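Home Products Skirting Wall Care Trade Contact

Cutimum skirting strip, dark with white top trim

The Cutimum is a plain two-tone strip for rooms with pale walls and hard floors. It has a dark face with a thin white trim along the wall side, and comes in lengths of 2,345 mm. We fitted it at our Briltusthorpe unit, where the walls are painted off-white and take a fair number of knocks.

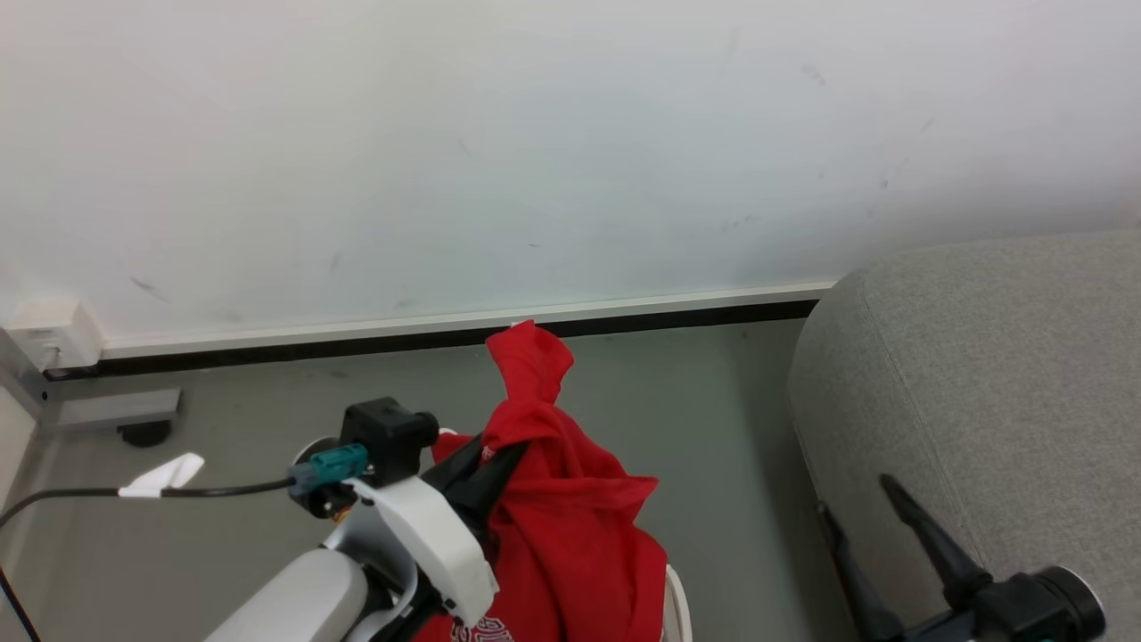
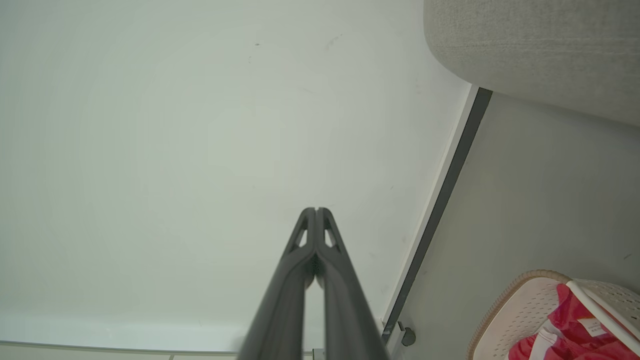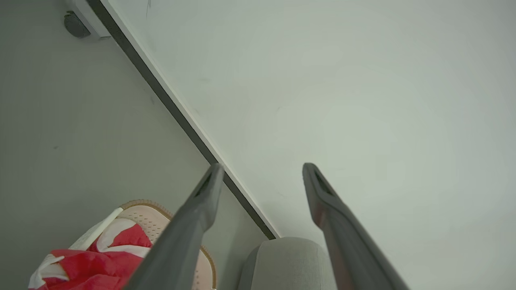 Dark strip and pale edge against the wall, Briltusthorpe.

Lengths are sold singly or in packs of 62. Cut with a fine-toothed saw, white edge facing up, and fix with Saithong adhesive or screws at 200 mm from each end. Let the adhesive set overnight before moving furniture back - longer in an unheated room.

Wipe down with a damp cloth. Do not use wire wool on the white trim.

We hold over 2,000 lengths in stock at Flistow. Orders placed by noon leave the same day, except on Friday, when the van goes at ten.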